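January, bench log, SSD endurance and thermal rig

Picked up where the last entry stopped. Slot 3 on the Tosonari carrier board is still dropping link under sustained writes, the other slots are fine. Moved the drive from slot 3 to slot 1 and it ran clean, so the drive is cleared. Fault stays with the slot or the riser behind it.

Reseated the riser, cleaned the edge contacts with isopropyl, ran the same job again. Link came up at full width and dropped to x2 after 11 minutes. Kernel log shows a run of corrected errors on the port, then a retrain. No data errors reported by the host. Swapped in the spare riser and started over at 14:20.

**Test job, for reference**

- Sequential fill of the whole drive, 128 KiB blocks, queue depth 32
- Idle hold, 900 seconds
- Random write, 4 KiB, queue depth 32, until the rate settles
- Idle hold again, then readback and verify

Sampling of the temperature sensor is once per second. Hauwa Adeleke wants it slower because polling wakes the controller out of its low-power state and spoils the idle numbers. She is right about the idle holds. Changed the script so it polls once every 60 seconds during idle and stays at one second under load. Old idle data from this rig should be treated as high and not mixed with the new runs.

**Grarnumura M.2 sample, unit B**

Fill rate is flat until the SLC cache runs out, then falls in one step and stays there. No second step. Unit A had a second step near the end of the fill, which I put down to folding of cached blocks in the background. Unit B has the newer firmware, so the two can't be compared directly until A is updated. Leaving A alone until its retention test is finished.

Random write settled at a lower rate than expected, with regular dips. The dips are evenly spaced and do not follow temperature. Looks like garbage collection running on a fixed budget. Average latency hides them completely; they only show in the high percentiles. Plot both from now on.

Throttle behavior: with no airflow the controller backs off in small steps and recovers quickly. With the fan on it never throttles. The label on this unit has a copper layer and I left it in place. Do not peel labels for any test that goes in the report.

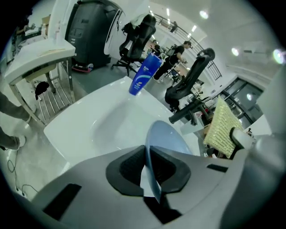

*Hand-held gripper closed on a light blue plastic piece, white washbasin behind.*

**Thermal pad check**

Old pads on the carrier heatsink had taken a set and no longer touched the controller evenly. Imprint on the pad was heavy over the NAND packages and faint over the controller, which is the reverse of what we want. Cut new pads from the Huỳnh sheet, one thickness up for the controller only. Torqued the screws in a cross pattern and opened it again to look at the imprint. Even contact this time.

Reran the load portion only. Controller temperature under load is down and the gap between the slots has closed. Runs made before the pad change should carry a note in the index. I have added it to the ones from this month, earlier ones still need it.

**mSATA adapter**

The mSATA to SATA adapter passes the drive through without trouble, but the drive activity pin is not wired, so the light on the front panel does nothing. Cosmetic. The regulator on the adapter is more of a concern. Measured the 3.3 V rail at the drive end and it sags during the start of the fill, still inside spec but with a 400 mV transient on one capture. Could be the probe ground lead. Repeat with the short spring ground before blaming the adapter.

**Power-loss run**

Not started. The relay board from Grornness arrived with the wrong header, pin spacing does not match our harness. Made up a short jumper cable and the relays click on command, but I have not put a drive behind it. Want the off-ramp on the scope first. If the rail decays slowly through the host capacitors we are testing a brownout and the results would not mean much. May need a bleed resistor across the output.

**Script changes**

- Idle polling interval, as above
- Log file now includes firmware revision and slot number in the header
- Negotiated link width and speed written at the start and end of each phase
- Verify pass stops on first mismatch and dumps the block, previously it kept going and overwrote the dump

The link width entry would have caught slot 3 much earlier. The older summaries only show throughput, and a drive past its cache is slow enough that x2 looks the same as x4.

16:50, spare riser still at full width in slot 3, no corrected errors in the log. Letting the job run through to verify. Original riser is in the drawer with tape on it, do not put it back in the rig.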